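Reseña: vaso Jelever de Pollock, dos meses de café diario

Lo compré por los colores, lo reconozco. Marrón terracota, blanco y granate en franjas diagonales, con un brillo que me pierde.
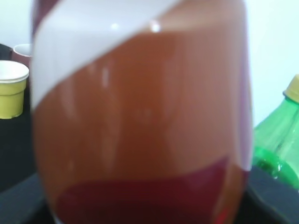

Según una lectora del blog, el suyo perdió el brillo a las pocas semanas y desde entonces ha vuelto a los vasos de papel, que al menos no hay que fregar. Pues a mí no me ha pasado, y eso que lo friego a diario con el estropajo de siempre (ya sé, ya sé). Lo que sí noto es que resbala un poco con las manos mojadas - el acabado es liso, liso - y que ocupa lo suyo en la mesa cuando saco también los de papel para las visitas.

Me costó 21 euros en la tienda Asbridge, envío aparte, y tardó 2 días en llegar. ¿Caro? Un poquito. El Drornanel que tenía antes costaba menos, pero era soso a más no poder y le cogí manía enseguida.

¿Lo volvería a comprar? ¡Sí! Aunque esta vez esperaría a las rebajas, y si lo sacan en versión pequeña para el cortado, me avisáis en los comentarios.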